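Gap between small fridge and white table, how much space does the fridge need?

Asked by zilla_67 in Kitchen & Appliances
2 answers accepted as useful, 3 total

OK so quick one, need to sort this before Monday. Moved into a small place in October, kitchen is basically one wall. I've got a gray two-door fridge (compact one, fridge and freezer) and a white table with rounded corners next to it. Table is pushed up to the wall. Fridge is to the right with a narrow gap between them.

Question is can I close the gap. As in slide the table over till it touches the side of the fridge. Reason being stuff falls down there. Pens, a fork, the lid of something. Dark down at the floor so I never see it till I'm on my knees with a flashlight. 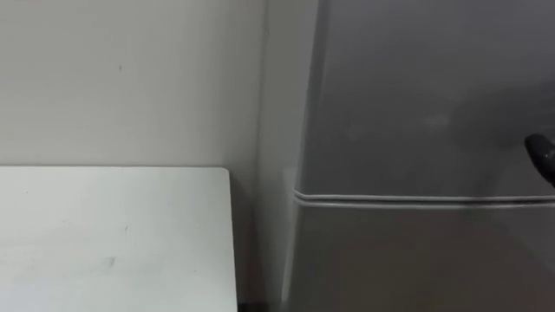 My roommate says the sides of the fridge get warm and you're supposed to leave air on both sides or it burns out the motor. Landlord says whatever. Manual is long gone, the previous tenant left nothing. I did feel the side panel last night and yes it was a bit warm, not hot.

Also second thing. The table top has gray marks and smudges that don't come off with dish soap. I've scrubbed. Is that a stain or is it worn thru? Would like to use it as a prep surface if I can get it clean. Don't want to wreck it with the wrong stuff. No idea what it's made of, it's smooth and white is all I can tell you.

Thanks in advance, sorry for typing, on my phone

Answer by Thandeka Maluleke
Marked helpful by 67 people

Leave the gap. Your roommate is mostly right. Lots of smaller fridges have the hot coils buried inside the side panels, so the warmth you felt is the fridge dumping heat like it should. Block that side and it runs longer, costs you more, and in summer it may struggle to hold temperature. Burning out the motor is a bit dramatic but it doesn't help the thing live longer either.

How much gap depends on the model. There should be a sticker inside the fridge compartment, usually low on the side wall near the drawer, sometimes on the back. Model number is on there. Type that in with the word "manual" and you'll nearly always find a PDF. Look for the page that says clearances or ventilation. If you can't find anything, 2 inches on each side is what I leave, and the same at the back. Check the back too! People forget the back and shove it right against the wall.

For stuff falling down: don't stuff the gap with a towel or foam, I've seen that suggested and it kills the airflow. What worked in my old place was a low lip along that edge of the table. I used a strip of clear plastic corner edging stuck on with removable mounting tape, stands up maybe half an inch. Pens stop there. Rounded corner is a pain so just run it along the straight part and stop short of the curve.

Or put a tray on that end and keep the small junk in the tray. Less work.

Marks. Try in this order, and test somewhere at the back first

baking soda and a little water, paste, soft cloth, light circles, wipe off

a melamine sponge, damp, barely any pressure. These are a very fine abrasive so on a glossy top they can leave a dull patch

rubbing alcohol on a cotton pad if it looks like rubber or pen

Gray marks on white are very often metal. Pan bottoms, a laptop foot, keys. It's metal left on the surface and the paste takes it off. If you run a fingernail over it and it catches, it's a scratch and you're not cleaning that out. Use a cutting board on top either way for prep, don't cut on it.

Answer by simanjuntak_k
Marked helpful by 2 people

push it over its fine. had mine jammed against a cabinet for years no problem. fridge is still going

bleach for the stains

Comment from Thandeka Maluleke: please don't leave bleach sitting on a surface when you don't know what it is, it can yellow some finishes. And never on top of another cleaner.

Answer by pollov

Agree with the first answer on the gap. Adding one thing, check which way the doors open before you move anything. Mine needed a bit of extra room on the hinge side so the door could swing far enuogh to pull the drawers out. Moved the table, loaded the fridge, then couldn't get the veg drawer out. Had to unload the whole lot.

And vacuum down that gap while you're at it, crevice tool, get the dust from behind too.

Update from zilla_67

Found the sticker, it was behind the drawer. Leaving the gap as is, going with the tray for now. Baking soda got most of the marks, one is still there and my nail does catch on it so ok, scratch. Thx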